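Unit 6: Reading a survey claim

The Drultwood leaflet says 1000 households "prefer" the new bus timetable. Before you repeat that figure, ask what they were offered. The form gave two choices, the new timetable or no evening service at all. I would have ticked the same box.
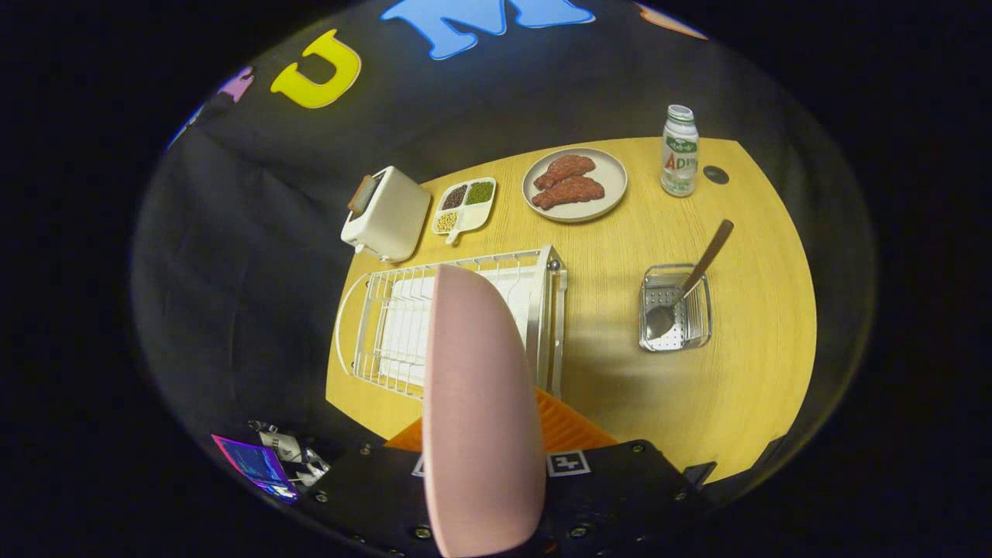 Wording is the first thing to check. Who got the form is the second. Drultwood mailed it only to people who already held a pass, so anyone who had given up on the bus was left out. The leaflet calls this "a broad sample." I don't see how.

Compare the Wostberg survey in your packet. It is smaller and duller, and it prints its questions in full, which makes me trust it a little more. Only a little. It never says how many people threw the form away.

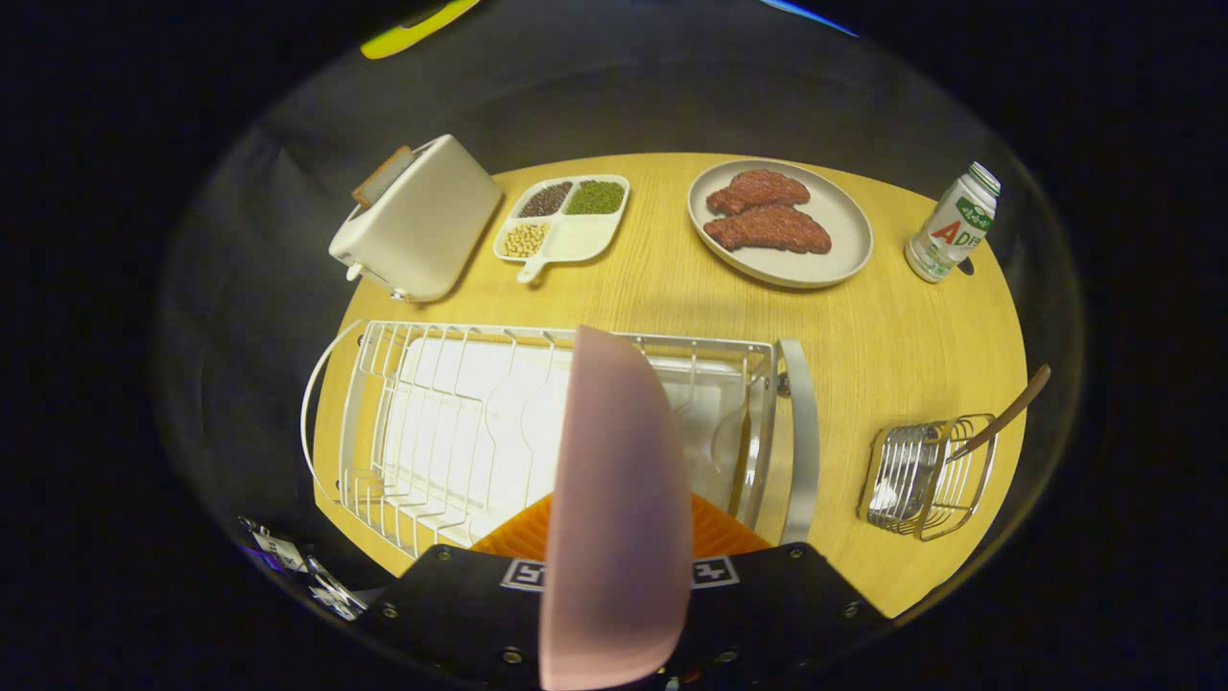 Page last changed: March, 2:00 p.m.

The Harawira report has a different problem. Its chart starts at 6 instead of zero, and a small rise looks like a cliff. Redraw it from zero before class and bring both versions.

Reading: Flatard packet, part 2. Skip the foreword, it was written by the people who paid for the survey.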